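New Worktables in the Gotthorpe Reading Room

Members who visited the Gotthorpe building in September will have noticed that the old reading room tables are gone. They had served since the annex opened, and after many years of book carts, coffee cups and craft evenings their tops could no longer be cleaned properly. The Facilities Office received 108 written comments on the subject during the last member survey, most of them asking for a plain, light surface that could be used for sorting papers as well as for reading.

The replacement tables have white tops with a matte finish. Hajar Tahiri, who managed the purchase, compared samples from two suppliers, Voner and Terov, and left both sets in the hallway for a month so that members could write on them, lean on them and leave their remarks. The Terov sample was preferred by a clear margin. Glare was the main concern with the glossier alternative, particularly in the late afternoon, when the sun reaches the west windows.

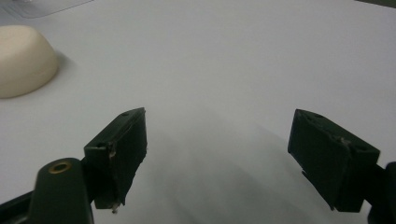

The cost of each table, including delivery and assembly, was $795. This was met from the furnishings reserve, and no increase in member dues is planned as a result. The old tables have been passed to the Hlongwane Workshop, where the frames will be repaired and fitted with new tops.

Members are asked to observe a few points of care. Please wipe up spills promptly with a damp cloth and mild soap. Scouring pads and bleach should not be used on the tops. Cutting mats are kept in the supply closet and must be placed under any work that involves a blade – this applies to the evening classes as well as to individual members. Tape should be removed at the end of each session, together with any residue. Hot dishes and kettles belong in the kitchen.

The tables may be moved to suit a group, but they should be lifted by two people and returned to the floor plan posted beside the door. Groups wishing to reserve the room should write to Asmaa Radwan at the front office at least one week ahead and state how many tables will be needed.

Abdelilah Zerouali will inspect the room at the end of each month and keep a record of any damage. Scratches, unsteady legs or stains that do not come out with soap may be reported to him directly or entered in the maintenance book at the front desk. The matching chairs are on order and will be announced in a later issue.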